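# Part-time model maker, small wooden windows

Jayasinghe Models, Nodport. Permanent post, 2 days a week to start, more in the run-up to the summer orders.
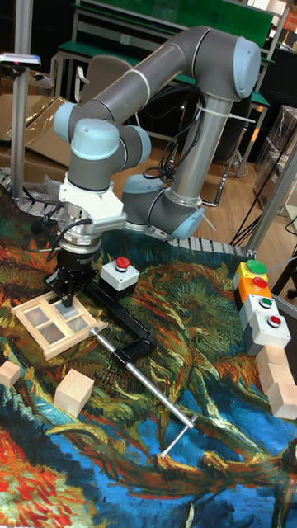

## The work

We make miniature joinery for dolls' houses, architectural models and museum displays. Most of it is windows. The four-pane frame, light wood with a single cross of mullions and translucent panes, is the pattern you would start on. Once you can turn out a clean one you would move to sashes, casements and the occasional shopfront.

A normal day includes:

- cutting strip wood to length on a mitre block
- gluing up frames and fitting the cross bars square
- cutting and fitting panes
- sanding edges and corners by hand
- checking finished frames against the pattern and setting aside any that twist
- wrapping and boxing orders for the post

We also cut plain wooden cubes and blocks in several sizes, sold to schools and to people who build their own model bases. This is simple work but the faces have to be true, and everyone takes a turn at it.

You will be shown how to do all of the above. Vasanthi Siriwardena runs the bench and will work beside you for your first 10 shifts. After that you will be given your own orders, with someone on hand to ask.

## What we are looking for

You need steady hands, decent close eyesight (with glasses is fine) and patience with repeated work. You should be able to read a ruler to half a millimetre and follow a drawing. You also need to be able to stop and start again when a corner has gone wrong. A frame with a gap in the joint gets sent back to us, and the postage is ours.

Experience in joinery, framing, jewellery, dressmaking, model railways or anything similar would be useful. We have no requirement for qualifications. Two of the present bench staff came to us from catering.

You should be comfortable working at a table for long stretches. Stools are adjustable and you can stand if you prefer. There is some lifting of timber bundles, never on your own.

## Hours and pay

The post is 16 hours a week, worked as two full days. We can be flexible about which days, but they need to be the same ones each week so the orders can be planned. The workshop closes for the first fortnight of June and this comes out of your holiday allowance. Please bear that in mind if you have fixed commitments at another time of year.

Pay is by the hour, the same rate for everyone on the bench, and is reviewed once a year. The current rate is given in the information sheet, which we send to anyone who asks. There is a probation period of three months.

## Where we are

The workshop is on the ground floor at 47 Gadomton Road, Nodport. The bus from the station stops outside. There is a rack for bicycles in the yard and no parking for cars before six in the evening. The entrance and the toilet are step-free. The store room is up one flight of stairs and you would not need to use it.

There is a small kitchen with a fridge, a kettle and a microwave. Food and drink stay in the kitchen. Glue and tea have been mixed up before.

## How to apply

Write to Nektarios Kyriakidis at the workshop address, by post or by hand, or drop in and leave your details at the door. A page is enough. Tell us:

1. what you have made with your hands, for work or otherwise
2. which days you could do
3. when you could start
4. anything we should arrange so that you can work or be interviewed comfortably

Photographs of things you have made are welcome. Please send copies and keep the originals.

We will invite a few people for a bench trial. The trial takes 60 minutes and is paid. You will be given cut strip wood and a drawing and asked to glue up one small frame. It does not have to be perfect or finished. We would like to see how you measure, how you hold the pieces while the glue takes, and whether you check the corners.

Applications from agencies will not be answered. If you applied last time for the Vustitz display contract and were not taken on, you are welcome to apply again.

Posted November 29, 2022. The advertisement will stay up until the post is filled.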